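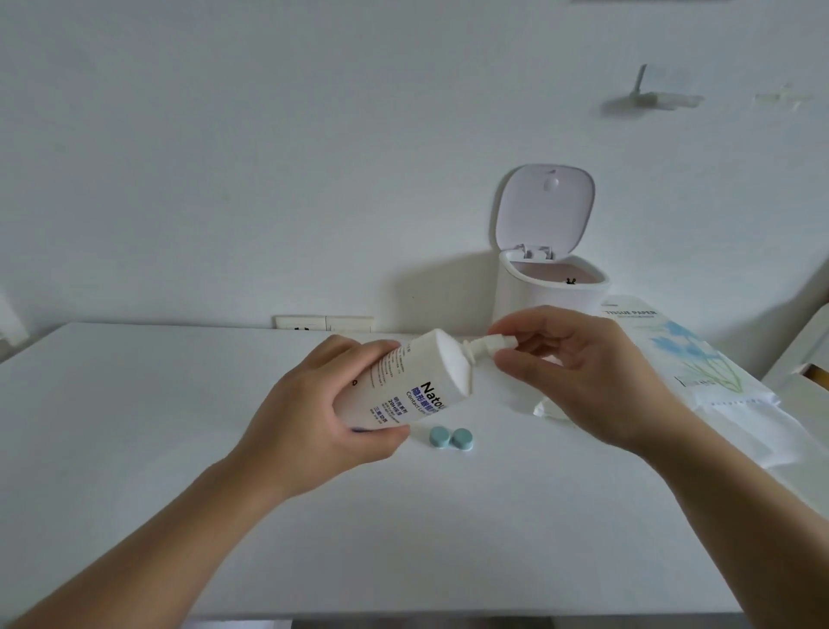
A bottle of contact lens solution, held in both hands at a white tabletop.

Rillia: a collection of holiday packing lists

5 min read

Hello, and welcome to Rillia. If you've come looking for packing lists, you're in the right place, and if you've come looking for the software library with nearly the same name, I'm sorry, it isn't us (I do get the emails, and I do try to forward them).

What you get

Rillia is a collection of 600 packing lists written by ordinary people before ordinary trips, typed up and lightly tidied so they can be searched, sorted and counted. Most were written on paper: backs of envelopes, diary pages, the inside covers of paperbacks, one rather splendid run on the blank side of wallpaper offcuts. A smaller number came as notes typed on phones. Each list has been given its own line in the main file, with the items kept in the order their writer put them down, as that order is half the pleasure. People start with passports and finish with tea bags, or the other way round, and I never get tired of it.

Most of the trips set off from Treltport or the villages behind it, so please don't treat this as a picture of how the whole country packs. We are a seaside town with a ferry, and it shows. You'll find far more seasickness bands than you would expect, and hardly anybody mentions skis.

Files

lists.csv is the main file, one row for each list.
items.csv is the same material broken up so that every item has a row of its own.
groups.csv matches items to the groups described further down.
notes.txt has my remarks on lists that were hard to read.

Everything is saved as UTF-8. If the accents turn into little squares when you open a file in a spreadsheet, use the import menu and choose the encoding yourself; double-clicking will nearly always get it wrong.

Columns in lists.csv

list_id: a plain running code, with gaps where a list was withdrawn.
season: spring, summer, autumn or winter, as given by the donor.
trip_kind: family visit, seaside, walking, city, work, or other.
nights: as given. Blank means we weren't told, so please don't read it as zero!
party: alone, couple, family or group.
medium: paper or phone.
text: the list itself, items separated by a vertical bar.

Crossed-out items are kept and marked with a tilde in front. I went back and forth over this for a whole winter and I'm glad I kept them. There is something very human about a hairdryer that goes on the list, comes off, and goes on again at the bottom in capitals.

How the items are grouped

The groups are mine, and they are loose: clothes, washbag, papers and money, food and drink, medicines, things for children, things for the dog, reading and games, electrical, and odds and ends. An item can belong to 2 groups at most. Plasters sit in both washbag and medicines, and so does contact lens solution, which people write down as "solution", "lens stuff", "eye things" or just "eyes". I have left their wording alone in the text column and put the everyday name in groups.csv. If you want to search for something in particular, start with groups.csv and work backwards, or you'll miss the funny ones.

Spelling is left as found. "Pyjamas" alone appears in so many forms that I've given it a heading in notes.txt.

What has been taken out

Names of people and pets, phone numbers, house numbers, booking codes and anything about a named person's health have been replaced with a word in square brackets, such as [name] or [booking]. Medicines are kept only in general terms, so "tablets" stays but the brand goes. Donors can still ask for a list to be removed, and if you've downloaded an earlier copy I'd be grateful if you would fetch the new one and delete the old.

Who did the typing

Most of it was done at the Liletgate reading room over a long run of evenings. Each list was typed by one person and checked by another, and where the 2 of them couldn't agree on a word it is shown with a question mark after it. Mr Benjelloun lent us the big magnifier and has been very patient about getting it back. The groups, the notes and any mistakes are my own.

Known problems

The summer lists heavily outnumber the winter ones. Lists by men are scarce, or at least lists that men were willing to hand over. About 30 of the phone lists lost their line breaks on the way to us, and I've had to guess where one item stopped and the next began; "sun cream cheese biscuits" is still being argued over. The nights column is unreliable for family visits.

Using it

You may use Rillia for teaching, study, art, or plain nosiness, and you may share it on so long as this file travels with it. Please don't try to work out who wrote what. If you make something from it, do write and tell me, I'd love to see it.

Changes

8/18/26: groups.csv rebuilt, tilde marks added to the older paper lists, several question marks settled.
Next: a batch of walking lists, which I hope to have ready in September if the handwriting allows.

Contact: Dalia Saber, Liletgate reading room, Treltport | © Rillia packing lists | Back to top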